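Flalen incorpora la recogida asistida por robot en su residencia de Distidano y reorganiza el trabajo de planta

La plantilla deja de hacer a mano la ronda de objetos caídos y dedica esas horas a la atención directa. El acuerdo con los trabajadores excluye despidos y limita el uso de las imágenes.

Distidano, 26 de mayo de 2026

Flalen, empresa gestora de residencias y pisos tutelados, ha puesto en servicio en su centro de Distidano un sistema de recogida asistida por robot para las habitaciones. El sistema, desarrollado por la firma de ingeniería Neagu, se encarga de localizar y levantar del suelo y de superficies bajas objetos pequeños: frascos, mandos a distancia, pinzas, gafas, tapones y prendas ligeras. Hasta ahora esa tarea la hacían los auxiliares de planta en dos rondas diarias.

El centro tiene 264 plazas. Las rondas de recogida figuraban en la evaluación interna de riesgos como la segunda causa de molestias lumbares entre el personal auxiliar, por detrás de las movilizaciones de residentes. También eran la tarea que más veces se interrumpía, ya que el auxiliar que la realizaba era el primero al que se llamaba cuando hacía falta ayuda en otra habitación.

El despliegue empezó en diciembre en una sola ala y se ha extendido ahora a todo el edificio. En ese periodo participaron 26 trabajadores de los turnos de mañana y tarde, que recibieron formación dentro de su jornada. La dirección ha confirmado que el sistema no opera de noche ni entra en una habitación sin que un auxiliar lo autorice desde la puerta.

Quién enseña a la máquina

Una parte del trabajo ha cambiado de manos y de contenido. Antes de poner en marcha los equipos, Neagu necesitaba ejemplos de cómo se agarra cada objeto, y esos ejemplos los han grabado los propios auxiliares con una pinza manual que lleva una cámara incorporada. La persona acerca la pinza, la cierra sobre el objeto, lo levanta y lo deja en una bandeja. El sistema aprende a partir de esas grabaciones. Durante la fase inicial se registraron 1.523 recogidas en habitaciones sin residentes y en dormitorios particulares cedidos por miembros de la plantilla.
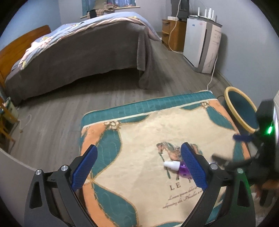 El puesto de demostrador es la novedad principal para la plantilla de Distidano. Lo ocupan por turnos auxiliares que se han presentado de forma voluntaria, con un complemento salarial recogido en el acuerdo y un máximo de dos horas seguidas de grabación. Su cometido incluye elegir los objetos, decidir cómo se colocan y señalar los agarres que no sirven. Los frascos pequeños han sido la categoría más trabajada. Uno de plástico con tapa cónica de cuentagotas, tumbado sobre un cojín, obliga a decidir dónde se ponen las dos almohadillas azules de la pinza antes de cerrarla, y los demostradores repiten la operación con el frasco girado hacia un lado y hacia el otro. Según las instrucciones redactadas por el equipo, el agarre debe hacerse por el cuerpo del envase y nunca por la tapa.

Las superficies blandas dieron más trabajo del previsto. En las primeras semanas el robot empujaba los objetos hacia dentro de los cojines y de las mantas en lugar de levantarlos. Los auxiliares propusieron entrar con la pinza casi plana y cerrar más despacio, tal como lo hacían ellos con los dedos, y Neagu modificó el procedimiento de grabación a partir de esa indicación. Los estampados también causaron errores, sobre todo los que llevan dibujos o letras, y por eso se añadieron sesiones con textiles de varios colores.

«Al principio nos pedían que grabáramos muchas veces lo mismo, y la gente se aburría y lo hacía mal», explica Liviu Ursu, responsable de operaciones de Flalen en Distidano. «Cambiamos a sesiones cortas y dejamos que cada demostrador preparara la habitación a su manera. Los auxiliares saben dónde acaban las cosas en un dormitorio. Un ingeniero las pone en medio del suelo, y allí casi nunca están.»

Qué cambia en el turno

Con el sistema en marcha, la ronda de recogida desaparece del cuadrante como tarea individual. En su lugar se establece una revisión breve al final de cada turno, en la que el auxiliar comprueba la bandeja, devuelve los objetos a su sitio y aparta lo que requiera atención. Los medicamentos siguen un circuito separado: el robot no clasifica ni guarda ningún producto sanitario, y cualquier frasco recogido pasa a enfermería, con independencia de lo que contenga.

El tiempo liberado se destina a acompañamiento en comidas, paseos y aseo. El acuerdo fija en 400 las horas mensuales que deben reasignarse a atención directa en el conjunto del centro, y la representación de los trabajadores recibirá cada mes el desglose por planta. Si la cifra no se alcanza, la empresa deberá presentar un plan de corrección.

El mismo documento establece que la implantación no dará lugar a despidos, reducciones de jornada ni amortización de vacantes en la categoría de auxiliar. Establece también que los datos de rendimiento de los equipos no podrán usarse para evaluar a las personas que trabajan con ellos.

La adaptación no ha sido igual en todas las plantas. En la tercera, donde las habitaciones son más estrechas, el personal pidió retrasar la entrada de los equipos hasta que se retiraran los cables del suelo y se cambiaran de sitio algunos muebles auxiliares. Las obras menores han terminado y la planta funciona con el mismo horario que las demás. Varios trabajadores han solicitado asimismo que se reduzca el volumen del aviso sonoro que emite el robot al entrar, petición que Neagu está estudiando.

Imágenes y privacidad

Las grabaciones de las demostraciones se hacen sin residentes presentes. En los dormitorios particulares, quien cede el espacio firma una autorización y puede retirarla en cualquier momento, en cuyo caso el material se elimina. Los demostradores revisan cada sesión antes de enviarla y pueden descartar las tomas que contengan documentos, fotografías familiares u otros elementos personales.

Los equipos que trabajan en el centro procesan la imagen en el propio aparato y no la conservan al terminar la tarea. Los residentes y sus familias pueden pedir que el robot no entre en su habitación. En esos casos la recogida se hace a mano y el tiempo correspondiente se incluye en el cuadrante.

Próximos pasos

Flalen prevé llevar el sistema a su centro de Clekholm una vez cerrada la evaluación de Distidano, que incluirá una encuesta anónima a la plantilla y una revisión de las bajas por molestias de espalda. Dos demostradores de Distidano se desplazarán allí para formar a sus compañeros. La empresa no ha fijado fecha para otros centros.

Neagu, por su parte, trabaja en la recogida de objetos situados debajo de las camas y detrás de las mesillas, dos zonas que por ahora siguen a cargo del personal.

Sobre Flalen

Flalen gestiona residencias para personas mayores y pisos tutelados. Su sede está en Distidano, donde se encuentra también su mayor centro por número de plazas.

Sobre Neagu

Neagu diseña sistemas de manipulación robótica para entornos asistenciales y domésticos.

Contacto para medios

Departamento de Comunicación de Flalen, Distidano. Las solicitudes de entrevista con la dirección del centro o con los demostradores se atienden por escrito a través del formulario de prensa de la web corporativa.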